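Favex, Firkport site
Daily check before recording, hand-held gripper station
Date: 2021-05-03

1. Gloves, both hands: OK. No holes at the fingertips.
2. Camera lens on gripper: cleaned. It had a small fingerprint.
3. Floor cables: NOT OK at first. One cable was crossing the walkway, now it is taped.
4. Free space on disk: OK, enough for 75 episodes.

Comment: the operators should say when their wrist becomes tired. In March we continued too long and 442 episodes had to be thrown away.
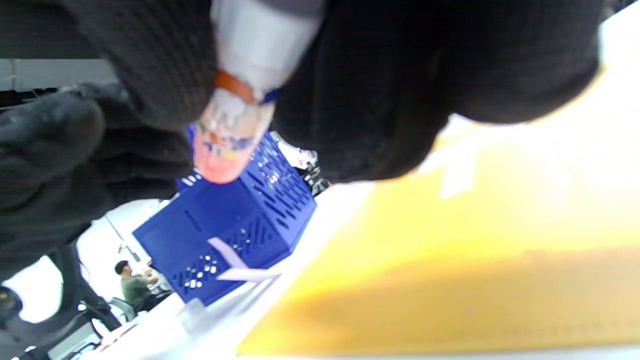
5. Gripper fingers: left screw a little weak, tightened.
6. Episode counter: shows 874, same as in the log. The target stays 2,000.
7. Stop button: tested two times, OK.

Open point: spare finger pads are still not delivered.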